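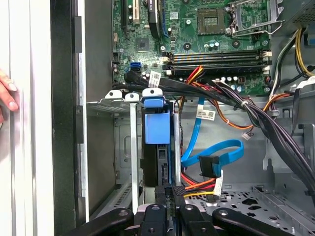
Relulero, January

Old desktop trips the breaker on a shared circuit when a space heater is running

Posted by Catalina Zapata in Home Electrical

I use a spare bedroom as an office. The room has four outlets, all on one 15 amp breaker, and I believe the hallway outlet is on it too. On the circuit I have an older desktop tower, one monitor, a laser printer and a 1,500 watt space heater (Dalex, two settings). With the heater on high and the desktop running, everything is fine for 30 minutes or more. Then the printer wakes up and the breaker goes. It has done this on and off for 32 days.

I swapped the power strip, no change. The breaker is warm to the touch afterward but not hot. The tower has been opened and cleaned. The label on its power supply says 400 watts. My questions are whether the desktop is the cause, whether a 20 amp breaker would fix it, and whether a battery backup would help.
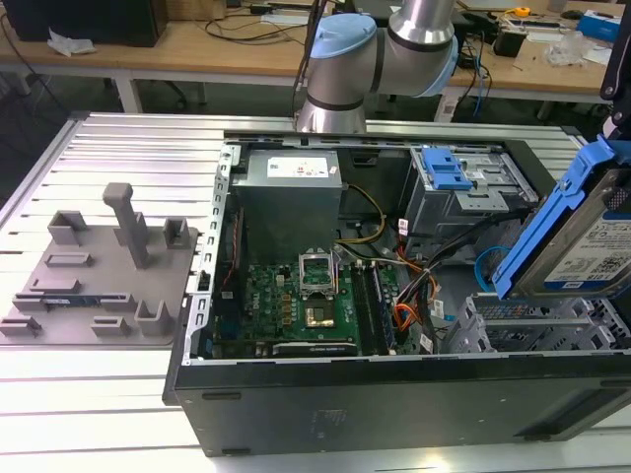
Replies

Wen-hsiung Yu

The desktop is a small part of the load. A 400 watt label is the most the supply can deliver, and an older office machine usually draws well under that. Measure it with a plug-in watt meter if you want the real figure.

Add up the rest. A 15 amp circuit at 120 volts is 1,800 watts. For loads that run three hours or more, the usual planning limit is 80 percent of that, or 1,440 watts. Your heater on high is over the limit by itself. With the tower and monitor added you are close to the full rating. A laser printer heats its fuser in short bursts that can reach 1,000 watts, and that puts you well past it.

A breaker has a thermal element that reacts slowly to a moderate overload and a magnetic one that reacts at once to a very large one. Half an hour of heavy load warms the thermal element, so the printer has less margin to work with.

Do not fit a 20 amp breaker unless the wire on the whole circuit is 12 gauge copper. Most 15 amp circuits are wired in 14 gauge, and the breaker is there to protect the wire. A bigger one lets the cable overheat inside the wall.

Practical order of work:

Run the heater on low and see whether the trips stop.
Move the printer to an outlet on another breaker. Turn off the office breaker first and check with a lamp which outlets go dead - the one in the hallway may surprise you.
If you need the heater on high every day, have an electrician run a dedicated circuit for it.

Chi-keung Wan

just get a new breaker, they wear out. mine was doing the same thing on Friday and a new one fixed it

Ho-yin Liu

A worn breaker is possible, but the load explains these trips without one. I would replace it only if it still trips with the heater off.

On the battery backup: it will keep the tower up when the breaker goes, but it does nothing for the overload, and it draws extra power while it recharges. Do not plug the laser printer into it. The fuser surge can overload a small unit, and most manuals say so.

Also take the heater off the power strip if it is on one. Heaters go straight into the wall. If the plug or the outlet face is discolored, or the plug fits loosely, stop using that outlet until it has been replaced.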